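4 Aufzeichnung von Demonstrationen mit Handgreifern

Dieser Abschnitt beschreibt die Aufnahme zweihändiger Demonstrationen für die Versuchsreihe Givley. Ziel der Reihe ist der Vergleich zweier Lernverfahren: Training allein mit den Bildern der Greiferkameras und Training mit zusätzlicher Kopfansicht. Die Montage der Kameras (Abschnitt 2) und die Zeitsynchronisation (Abschnitt 3) müssen abgeschlossen sein.

4.1 Arbeitsplatz vorbereiten

1. Helle, matte Arbeitsplatte flach auf den Tisch legen. Glänzende Unterlagen sind für diese Reihe nicht zugelassen.

2. Steckdosenleiste auf die Platte legen. Die Ausgangslage wird zwischen den Durchgängen nach dem Lageplan in Anhang B verändert.

3. Kabel beider Greifer so führen, dass sie die Bewegung der Unterarme nicht behindern.

VORSICHT: Die Steckdosenleiste darf während der gesamten Aufzeichnung nicht mit dem Stromnetz verbunden sein. Netzstecker vor dem ersten Griff kontrollieren.

4.2 Blickfelder prüfen

4. Aufnahmesoftware Cudent starten und alle Kameraströme öffnen.

5. Greifer öffnen. In der Greiferansicht müssen beide Finger von unten in das Bild ragen; die Fläche dazwischen bleibt frei. Verdeckt ein Gurt oder Kabel den Raum zwischen den Fingerspitzen, ist die Führung zu ändern. Ein Gurt am seitlichen Bildrand ist zulässig.

6. Kopfansicht ausrichten. Beide Greifer und die Steckdosenleiste müssen gleichzeitig erfasst werden. Der Hintergrund hinter dem Tisch darf dunkel sein und wird beim Training nicht maskiert.
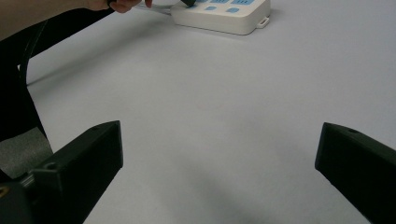
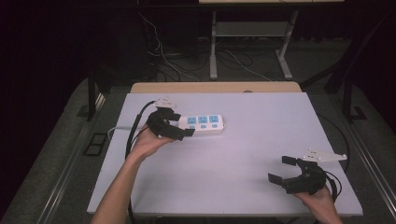 4.3 Durchgang aufzeichnen

7. Aufnahme starten und beide Greifer 2 Sekunden ruhig halten. Dieser Zeitraum dient der Initialisierung der Posenschätzung.

8. Leiste mit dem ersten Greifer fassen und mit dem zweiten die Aufgabe nach Versuchsplan ausführen. Die Zuordnung der Hände ist im Versuchsplan festgelegt und innerhalb einer Serie beizubehalten.

9. Greifer vollständig öffnen, Aufnahme beenden, Ergebnis als »gültig« oder »ungültig« kennzeichnen.

10. Schritte 7 bis 9 wiederholen, bis 50 gültige Durchgänge je Ausgangslage vorliegen. Danach die Kalibrierung nach Abschnitt 3.4 erneut prüfen.

HINWEIS: Misslungene Griffe werden nicht gelöscht. Sie gehen in die getrennte Auswertung der Fehlversuche ein (verantwortlich: Riku Murakami).

4.4 Einfluss der Kopfansicht

In der Vorstudie (Tsuji, Ebihara) wurden beide Varianten mit denselben Demonstrationen trainiert. Die Kopfansicht verbesserte das erste Anfahren der Leiste, vor allem bei Lagen nahe dem hinteren Plattenrand. Beim Schließen der Finger war kein Unterschied nachweisbar. Für die Hauptreihe werden deshalb beide Ansichten gespeichert, auch wenn ein Durchgang nur für die Variante ohne Kopfansicht vorgesehen ist.

Fehlen in einem Kamerastrom mehr als 3 aufeinanderfolgende Bilder, ist der Durchgang als ungültig zu kennzeichnen. Eine nachträgliche Interpolation ist nicht vorgesehen.

Stand: 2022-09-10. Rückfragen zum Versuchsplan an Mio Tamura.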